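Stestetti is a family-owned distributor of small hardware, serving repair shops, schools and building managers from its main office and warehouse in Skarkurside. The company stocks 926 items, from hinges and drawer slides to door closers, and ships to customers in 10 states.

## Our History

The business began as a single counter selling locks and window fittings. It took its present name when it merged with Pemeck, a supplier of cabinet parts whose customers and catalog remain with us today. A second merger, with the import house De Bruijn, added European sizes to the range. Many older buildings in our region were fitted with these parts, and replacements can be hard to find elsewhere.

Macarena Aranda was named president on 22/06/2023. She joined the company as an order clerk and later managed purchasing. Under her direction, the minimum order was lowered to $50, and the printed catalog - still requested by many of our customers - was brought back after an absence of several years.

## What We Do

Customers may order by telephone, by mail or in person. Our counter staff are trained to identify a part from a sample, a drawing or a set of measurements. Where an exact match no longer exists, we will suggest the nearest one and state clearly how it differs.

We currently hold 548 open accounts. Each is assigned to a named member of staff, who handles quotes, returns and billing questions. Account holders receive a yearly statement in June.

## Our People

New employees spend their first weeks at the counter, whatever position they have been hired to fill. The company pays for approved evening courses in bookkeeping, languages and the building trades. Openings are posted at the front office and are offered to current staff first. 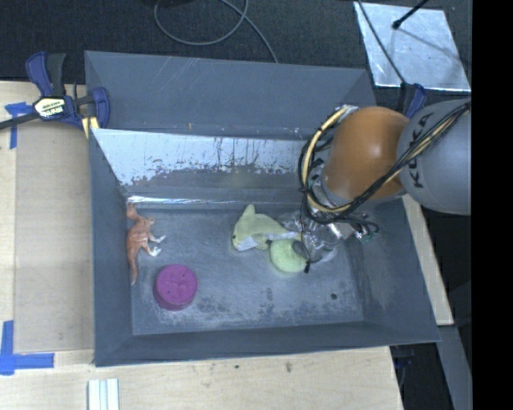
## Visiting and Contact

The counter is open to the public during business hours. Visitors with large orders are asked to call ahead so that a member of staff can be available to help. Parking is at the rear of the building, and deliveries are received at the side entrance.

Letters to the president should be addressed to the Skarkurside office and will be answered in writing.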